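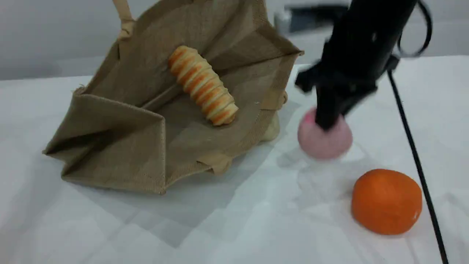 Gion Widmer
Jul 8, 2020

1/ Two months ago I stopped using the car for food shopping. Several people asked me how it is going, so I will write it here in small pieces. I live in Tatdale, on the upper side, and the shops are at the bottom. You can guess which direction is the difficult one.

2/ First, why. In May the car needed a repair that cost more than I wanted to pay. I said to myself that I would wait two weeks and then decide. The two weeks passed and I had not decided anything, but I had food in the house every day.

3/ The walk is 13 minutes down and longer up. With potatoes it is much longer up. I do not buy potatoes and milk on the same day any more. This was my first lesson and my shoulder remembers it well.

4/ Before, I made one big shopping trip and filled the boot. I bought things because there was space for them. Now I go three or four times in a week and I carry what I will eat in the next days. My fridge looks sad but nothing in it is old.

5/ I will be exact about money, because people like to say that small shopping is more expensive. For me it is a little cheaper. The food in the small shops costs more for each kilo, this is true. But I throw almost nothing away, and before I threw away a bag of salad every week. Every week! I think I have never finished a bag of salad in my life.

6/ Where I go. Bread from Jardine, the bakery on the corner by the bus stop. They open early and the dark loaf is gone before lunch. If you ask in the afternoon they look at you with pity.

7/ Vegetables from the stall of Korkor Lamptey, behind the church. She has no prices written on anything and she is always fair. She also tells me when I should not buy something. Last time it was the peaches. "Not for you today," she said, and gave me plums.

8/ For dry things (rice, lentils, flour) I go to Favine. It is a small shop where you can fill your own jar. You must weigh the jar empty first, and I forget this each time, so I have now written the weight on the bottom with a marker. If you do the same, use a marker that does not wash off. My first one washed off.

9/ A question from Loretta Fitzsimmons, who used to live in our street: what do I do about heavy things? Washing powder, oil, cat litter. Good question. I have no cat, so I am lucky there. The oil I carry alone, one bottle, nothing else heavy with it. For washing powder I asked my neighbour with a van, and I paid him in plum cake.

10/ On bags. I tried a rucksack, a trolley with wheels and bags for the hand. The rucksack is the best for weight and the worst for tomatoes. The trolley is good on flat ground, but our street has steps in the middle, ten of them, and the trolley hates each one. So now it is the rucksack on the back for heavy things and one bag in the hand for what is soft.

11/ Natural cloth is fine, but please do not put it away with a wet lettuce leaf inside. I did this. Now when I come home I take everything out, turn the bag over, shake it outside and leave it open until the evening.

12/ Rain. I was afraid of rain more than of the hill. In fact it has rained hard on me only a few times, and bread inside a jacket stays dry. A person with bread inside a jacket gets many smiles.

13/ Something I did not expect is the talking. When I drove, I spoke to one person, at the till, and we both said "no, thank you" about the receipt. Now I need longer because I meet people. These days we stand far apart and almost shout, so the whole street knows about Dolores Bellamy's new knee. She does not mind. She shouts the loudest.

14/ It is not possible for everybody, and I want to say this clearly. I live alone, I work from home at the moment, and my legs are good. If I had three children and a job in the city, I would drive and I would not feel bad. Jalen Iwasaki wrote to me that he did the sum for his family of five and stopped at the milk. I believe him.

15/ What I miss: the big supermarket at Vindside has a cheese that I cannot find here. It is too far to walk and the bus goes only twice a day. I have asked in every shop. One shop ordered something for me with a similar name – it was a very different cheese. I ate it anyway.

16/ How I plan now. I write a list on the back of an envelope in the order of the walk: first the dry shop, then vegetables, then bread at the end so that it lies on top. If I forget something, it goes on the next envelope. I do not walk down twice in one day. This is my only strict rule and I have broken it once, for coffee.

17/ The car is still standing there with a lot of leaves on it. I have asked for a price from a second garage, and they should ring me this week. If it is low, I will probably repair it and keep it for visits to my sister.

18/ If somebody knows a good recipe for too many courgettes, please send it. Korkor says there will be more of them on the stall tomorrow and I find it hard to say no to her.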